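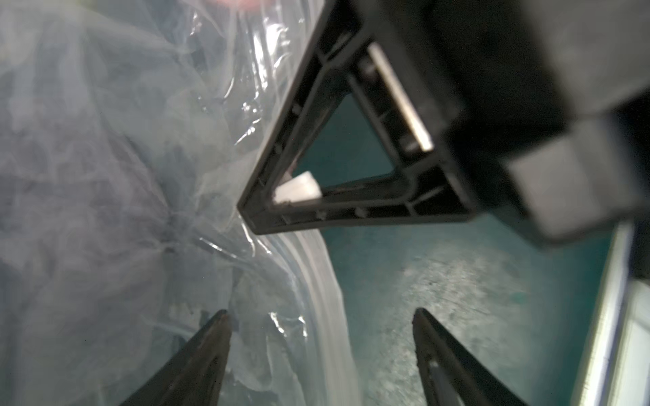
Notes from the craft room

Quick one this time as the hall clock has beaten me again. Spring table session is on, March 18, 2018, doors at 10, please don't come before that as the heating takes a while and I'll be up a ladder.

First thing – the tables. We are keeping the coverings on between sessions from now on. Last October we spent the best part of a morning scraping glue off the bare tops in the Jarkden room and I am not doing it again. So covers stay on, wipe down when you finish, damp cloth, no scourers. If you spill varnish shout straight away. Paint will come off if you catch it early. Ink, not so much.

Cutting. Please use a mat. Any mat. There's a stack of them behind the door, the big ones are warped but the small ones lie flat if you put something heavy on the corners overnight. Two slices in the cover by the window already and I know they weren't there at Christmas.

Itzel Medrano is bringing her small frames again for anyone who missed out last time. Bring something to go in them, a photo or a scrap of fabric or a pressed leaf, whatever you've got. She'll show you the corner joint first and then leave you to it. Last time the clamps ran short so if you have one at home bring it, name on in marker pen. We ended up with a spare after the autumn session and its still in the drawer.

Cost is 3 pounds for the session, tea included. Glue and sandpaper come out of that. Wood doesn't, sorry, price has gone up again at Arellano and I can't swallow it this year. Offcuts box is free as ever. Have a rummage, there are some nice long thin bits at the bottom that would do for edging.

Lorna Villanueva has sorted the tool cupboard!! It took her two evenings and you can see the back of it now. Pliers and tweezers top shelf, hammers and mallets bottom, anything with a blade in the lidded tin. Rulers hang on the hooks inside the door. Please put things back where they came from, even if you think your place is better. She has done labels. If a label falls off stick it back on, don't put it in your pocket like I did.

We are still missing the good tweezers, the fine ones with the bent tip. Also one of the Zomer screwdrivers, small cross head. Have a look in your bags and coat pockets. No questions asked, just leave them on the side by the kettle.

Lighting – yes I know. The tube at the far end has been flickering since before half term and I have asked twice. Until it's done bring a lamp if you're doing close work, but the sockets on that wall only take 4 plugs between them so share. No daisy chaining extension leads please, Illik Road had a nasty scare doing that and we don't need one.

Numbers. Room holds 40 but that's sitting in rows for a talk, with tables out it's a lot less, so put your name on the sheet by the noticeboard or ring me. If you can't come after all then cross yourself off and somebody from the waiting list can have the seat. Children welcome with a grown up who is staying, not one who is popping to the shops.

Clearing up starts half an hour before the end this time and I mean it. Last session three of us were still sweeping when the choir came in. Brushes washed and stood bristles up in the jars. Lids on everything. Sawdust in the bin and not down the sink, it sets like porrige in the bend and the plumber was not cheap.

Aprons, I have washed them all and one came back pink. First come first served.

For the session after we are thinking of lino printing or else mending, chairs and small boxes mainly. Tell me which you'd rather when you see me. I've had a few votes for mending so far but mostly from people with broken chairs.

Biscuits would be very welcome, plain ones go quickest. Milk I will get.

See you there, and bring a pencil, the pot is empty agian.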